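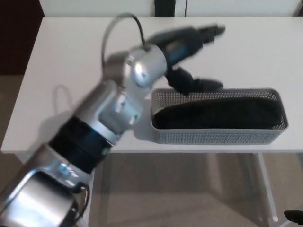 2023-01-22, Urstead, cell 2

Third day with the same fault on the Odalex arm. It stops in the middle of a transfer, the controller gives code 118, and the gripper stays as it was. I wrote in November that this was a software problem, and I think now that I was wrong. The fault comes when the wrist is turned and the arm reaches over the basket on the white table. The black cable makes a high loop over the wrist joint in this pose, and I believe the loop is pulling on its connector. We use the long black cloth for all trials, so the load is the same each time.

What I did today:
Read the log of the last run. The arm stopped at cycle 674, at joint 4, and the encoder signal was lost for 38 ms before the stop.
Moved the wrist slowly by hand with power off. The connector has a little play, more than I would like.
Changed the cable tie to a looser one and started again at low speed. The fault has not come back yet, but the run was short and I do not trust it.

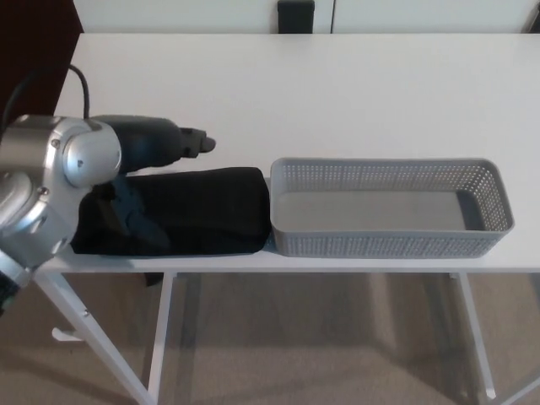 Does the gripper open when code 118 appears?
It keeps its last command and holds the load until the controller is reset. Please do not pull the cloth out by hand before the reset, the fingers can move when power returns.

I have asked Pons for a new connector with a locking ring. Until it comes, low speed only, and keep the Honar emergency stop within reach. Still to check: whether the shield is broken inside the cable near the wrist.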